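Handout 4: Shoes, laces and the claims made about them

Read the Usuga piece before Tuesday. He says a household of four loses 391 minutes a year to retying. I can't find where that number comes from, and neither could Oranuch Sriwong when she checked his notes. Treat it as a guess.

His second claim is that flat laces hold a bow better than round ones. Maybe. He tested one pair, on a bare tabletop, with no foot in the shoe — a poor stand-in for walking.

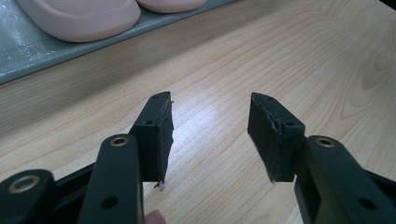
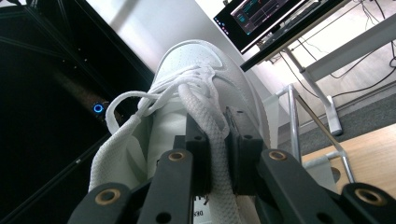
Department of Household Studies, Ilura College

The white sneaker has flat, woven laces in a loose bow. Does a loose bow tell you anything about the lace? It could just as well be the knot, or the person tying it.

Questions to bring:
What would a fair test of two laces look like?
Are 1000 ties by one person better than ten ties each by a hundred people?
Who gains if we think perforated leather needs special care?

Kamol Chuensuk's reply is optional. It's longer than it needs to be, but the part on granny knots is sound.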